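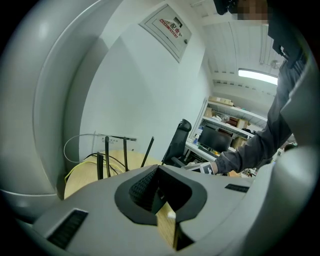

Session 6: A dropped link during hand-held gripper recording

Course: Faults and Safety in Robot Systems
Instructor: Maj-Britt Björklund
Lab supervisor: Aidan Gallagher
Handout date: 13 December 2019

Read this before the lab. Bring your fault log sheets from Session 5, filled in.

1. Background

Two hand-held grippers are used to record pick-and-place motions. Each gripper sends its finger position and a time stamp over the wireless network to a logging computer. The recordings are later played back on the Skarberg arm. The arm has no idea whether a recording is good. It follows whatever positions are in the file.

In Session 4 we treated the network as a given. This session covers a fault where it was the weak part.

2. What happened

Recording run 15 was a short task: close on an object, lift, move, release. The operator was Vitalii Maksymiv. The run looked normal to him, and the logging program showed no error.

The left gripper's file had 3413 samples. The right gripper's file had 1327. Both should have been the same length. The right gripper had lost its link partway through, and the logger kept writing the left one without a warning.

The files were not compared before playback. Zsófia Nyitrai loaded them on the arm at reduced speed. When the right-hand data ran out, the playback program held the last position on that side, with the fingers closed, while the left side kept moving. The object was pulled between the two and the wrist load limit tripped. The arm stopped. There were no injuries. One finger pad had to be replaced.

3. Where the link goes 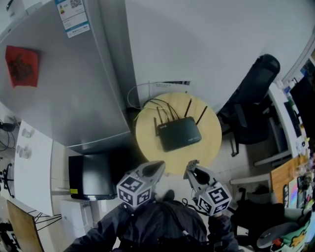 Figure 2. Both grippers in hand, facing the router table. Router with four antennas; black and yellow cables run toward the wall.

Points to note for the lab:

The router sits on a small round table, and its cables cross the tabletop. A cable that can be caught by a sleeve or a tool counts as a hazard to the data as well as to the person. Write it down on your sheet as both.

A cable also runs from the right gripper along the operator's arm. Check any cable like this for strain with the arm fully extended and again with the elbow bent.

Furniture limits where the operator can stand. Walk the whole motion once before recording, with chairs moved out of the path.

4. Finding the cause

The first guess was radio interference. Alasdair Galbraith repeated the run with the grippers held still and could not reproduce the fault. He then repeated it with the full arm motion and got a dropout on the third try. The power connector on the right gripper was loose. Pulling on it restarted the radio, which took longer to rejoin than the logger allowed. After the time limit of 125 milliseconds the logger closed that channel and did not open it again.

So there were three separate faults:

a) A loose connector. This started the event.
b) A logger that closed a channel without telling anyone.
c) A playback program that accepted two files of different length.

Fixing (a) alone would have hidden the other two. In your report, list them separately and give each its own corrective action.

5. Changes made

The connector now has a locking collar. The logger sounds a tone and marks the run as failed if either channel closes. Playback refuses to start if the sample counts differ. The Won playback tool did this check already, but it had been switched off during setup in December and left off.

6. Lab task

Work in pairs. One person holds the grippers, the other watches the logger.

Start a recording. Have the second person disable one gripper's radio from the logging computer. Do not pull on any cable to do this.

Confirm that the tone sounds and the run is marked failed.

Try to load the failed run in the simulator. Record the message you get. Do not load it on the arm.

Keep a hand free for the stop button whenever the arm is powered, including when you think it is idle.

Reading for next time: Skerport manual, chapter on hold-last-value behavior.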